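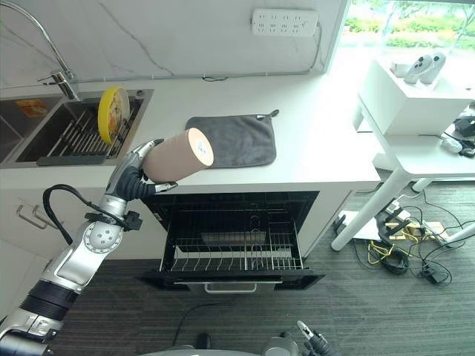
# Handout 4: Working rules for arms in a kitchen

Okay, so this is the session where I talk least about clever stuff and most about rules. I wrote most of these up after my time on the Cestarov project, where we had 300 written rules and people followed maybe the first page. I've cut them down a lot since then! If you missed the lecture, this should be enough to get you through the lab at Atville, but please still read the lab's own safety sheet.

## Where the rules come from

There are two kinds of rules, and people mix them up all the time. Some are standards: ISO 10218 for industrial robots, ISO 13482 for personal care robots, and ISO 12100 for risk assessment in general. Those are proper documents, written slowly, and you can look them up through the library. The rest is good practice, meaning stuff a lab has agreed on (usually after a bad afternoon). I'll tell you which is which as we go, and I'd like you to do the same in your write-ups.

Start with 12100, by the way. It's the dullest of the bunch and the most useful. You find the hazards, you estimate the risk, you reduce it, and then you go around again. First you try to design the hazard out, then you guard against what's left, and only then do you reach for warnings and training. Students love to begin with the warning sticker. Please don't.

## Before you power up

This part is all good practice, and it's what I check when I walk in.

- Know where the stop button is and put your hand on it once. Pointing at it from across the room doesn't count.
- Follow every cable from end to end. Cables on the floor get routed away from where people walk, and cables on the arm need enough slack for the full reach.
- Keep power strips and sinks in mind together. If there's a socket over the counter, decide what may be plugged into it and write that down.
- Shut drawers and appliance doors unless the task needs them open. A dishwasher drawer sticks out right at shin height, and an arm swinging low can find it just as easily as you can.
- Clear out anything you'd be sad to lose. On Bedoya we had a rule that personal stuff left inside the reach zone was "donated to science," and it worked better than any sign I've put up.

## Holding things

A two-sided grasp on a round container is a nice little case, so let's stay with it for a minute. Lay a cylinder on its side and it can roll in the fingers, or it can slide out lengthwise when the arm speeds up. So we talk about three things separately: how hard you squeeze, where you squeeze, and how fast you move afterward. I want all three in your task sheet, with the values you really used.

Also, write down what happens if the grip fails. Where does the object land? A towel on the counter is a much kinder landing spot than a tile floor, but it can also catch on a fingertip, especially if it has a hanging loop. Treat cloth as something the arm can snag, even when it's lying flat and looks harmless.

Our lab rule for first runs is plastic or cardboard only. Glass comes in after your task sheet has been signed off. Knives don't come in at all, sorry!

## Two arms, one counter

If your setup has a second gripper, it counts as live even when your program doesn't use it. I can't say this often enough. Give it a parked pose, check that pose before every run, and never lean over it to grab something.

## Logging

The Goltar course notes have a good template, form 458, and I'm happy for you to steal it. At the least, record the task, the object, the software version, the speed limit and every stop, including the ones you caused by being nervous. We went through 3,000 logged runs one October, and the entries that helped us most were the messy ones where somebody had typed a full sentence about what went wrong.

## For next time

1. Read the risk assessment part of ISO 12100 and bring 2 questions.
2. Pick one kitchen task and write a one-page task sheet for it. Cover the grip, the path, the drop and the stop.
3. Mark each rule on your sheet S (standard) or P (practice). If you can't tell, put a question mark and we'll sort it out in class.

Sheets are due by 19/06/2022, on paper please, so I can scribble on them.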